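Workshop notebook, Mirkness shed
January 6, 2019

Entry written in the evening, after cleaning up. Dineo Mtshali was here until lunch and has read the first half.

Reel service, continued

I opened the second Trnka reel this morning. It is the one which made the grinding noise on the last trip out, when we were jigging for lingcod on the outer reef. I expected a bad bearing. The bearing on the handle side was fine, it spins free and I can feel no play. The noise came from the pinion. Old grease had become hard like candle wax and there was salt in it, white crust in the corners of the teeth.

What I did, in order, so the next person can follow:

Drag knob off, then spool, then the four side plate screws. The screws are not all the same length. The short one goes nearest the reel foot. I did not know this last time and I damaged the thread a little, so please be careful there.

Pinion and main gear into the solvent for the time of a cup of tea, then old toothbrush, then rag. Same for the anti-reverse dog and its spring. The spring is very small. I put a towel on the bench before I took it out, and I recommend this.

New blue grease on the gears, thin. Only light oil on the bearings. Dineo says I always put too much grease and she is right, the first reel was stiff in the cold because of me. I took half of it out again and now the two reels feel the same.

Drag washers: the carbon ones are worn on one side. I turned them over, but this is a temporary repair. New set is needed before the spring trips. I wrote it on the order list.

Drag test

Spring scale tied to the bench leg, line over the rod tip, same way as in September. First reel starts smooth and holds. Second reel has a small jump at the start, then is smooth. I think it is the washers. With a light leader this jump could break off a good fish, so the second reel stays with the heavy braid until the new washers come.

We have 1,569 metres of the heavy braid left on the bulk spool, according to the line counter. I trust the counter only a little. When I checked it against the tape measure it was reading long, roughly 9 centimetres in each ten metres. For filling reels this is not important. For marking the downrigger line it is.
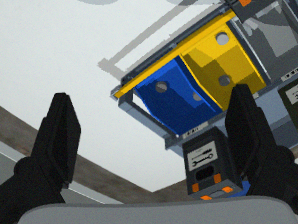

Sinkers and jig heads

Dineo poured the jig heads, I did the trimming. We have now the whole winter stock of the large size. The first castings from the cold mould were bad, with wrinkles in the face, and went back in the pot. After the mould was warm they came out clean. She keeps the mould closed between pours and I think this is the reason for her better results, mine were always wrinkled until the end of the session.

The hooks we used are the ones from Filton. The eye sits a bit high in the mould slot and the halves do not close fully, so there is more flash to trim than with the old hooks. I filed the slot on one cavity as a trial. If the next batch from this cavity is good I will file the others. If it is not good, I have spoiled only one.

Painting: not today. The shed was too damp and the last time we painted in damp air the white went dull.

Colour question for the group: do we need again the orange ones? In my trip notes the orange jigs caught rockfish as well as the others, but the lingcod came nearly all to white and to the plain lead. Dineo's notes say the opposite for orange. We were at different ends of the boat, so maybe it is the drift and the colour has nothing to do with it.

Bilge pump and bait tank

The Flustlow pump for the bait tank is running again. There was a piece of herring scale stuck behind the impeller, and the strainer had a split along the seam where things could pass through. I fitted the spare strainer. The label says 4,000 litres per hour and I do not believe it, not with our hose, which is narrower than the outlet and goes up over the gunwale. I did the bucket test and the flow is enough for the live bait, so I leave it.

The wire connection was green inside the heat shrink. I cut back until I found bright copper and crimped a new one. It is now shorter and the cable is a bit tight behind the tank. At the next haul-out we should run a new cable. Until then please do not pull the tank forward without unplugging first.
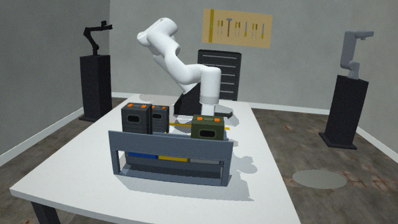

White arm at the far edge of the table, grey rack in the foreground.

Costs

The washers, the new strainer and a length of tinned cable will come to 400 dollars if we order the washers for all the reels together, which I would like. It is more than I hoped. The cable is the expensive part.

To do

Order washers, strainer, cable.
File the other cavities, depending on the trial.
Paint jig heads on a dry day.
Check the second gaff, the tape on the handle is coming loose at the end.
Bring back the good side cutters, whoever has them at home.
Ask Dineo for the knot she used on the long leader. I tried it again from memory and it slipped at half of the load, so I have some turn wrong. The failed one is in the tin by the vice with a label on it.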